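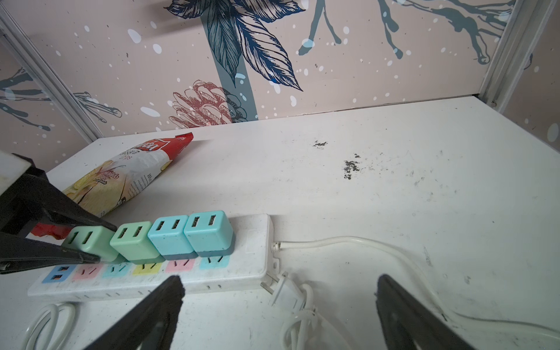
# Pemwood 621 Desk Power Strip

Item 3351 | Power & Charging | In stock

We've sold power strips for a long time and we don't get excited about them. The 621 is a decent one. The box makes it sound like more than that, so read this before you order.

## What the maker says, and what we think

**"Total surge protection."** No strip gives you total anything. The 621 has a surge part inside that wears down a little with each hit, and the light that's supposed to warn you when it's used up is tiny and faces the wall in most setups. If you have a computer you care about, buy a real surge unit for it and use the 621 for lamps and chargers.

**"Fast USB charging."** Fast compared to what? The USB ports on the strip share their power. Plug in one phone and it charges at a normal speed. Plug in a phone and a tablet and both slow down. Most of our customers end up using their own charger blocks in the regular sockets, and we'd do the same.

**"Fits any plug."** It fits most of them. Wide adapters, like the kind that come with routers, will cover the socket next door. Slim cube chargers sit side by side without a fight.

**"Stay-clean finish."** We have no idea what this means. It's plastic. It picks up dust and gray smudges like every other light-colored strip we've carried. Unplug it and wipe it with a barely damp cloth, then let it dry all the way before you use it again.

## Basics

- Cord length: 10 feet
- Mounting: keyhole slots on the back (screws not included, which is cheap of them)
- Switch: one, for the whole strip
- Use: indoors only

## Please don't

- Plug it into another power strip, or plug another strip into it
- Run a space heater, window AC or hair dryer from it
- Push it under a rug or pack it behind a mattress
- Keep using it if a socket feels loose or hot

## Compared with the others we carry

The Mesta costs less and has a shorter cord. We see more of them come back with sticky switches. The McIver is heavier, with wider gaps between sockets, and it's the one to get if all your adapters are bulky. Is it worth nearly double? For a workbench, maybe. For a nightstand, no.

## Ordering

Sold singly or by the case. Offices and schools buying 200 or more should call the Trirkden counter for a price, and should expect a wait of around two weeks. Opened strips can be returned if they're faulty. "It didn't match my desk" is not a fault.

Page last checked December 3, 2019. The next price change from Pemwood is due in April.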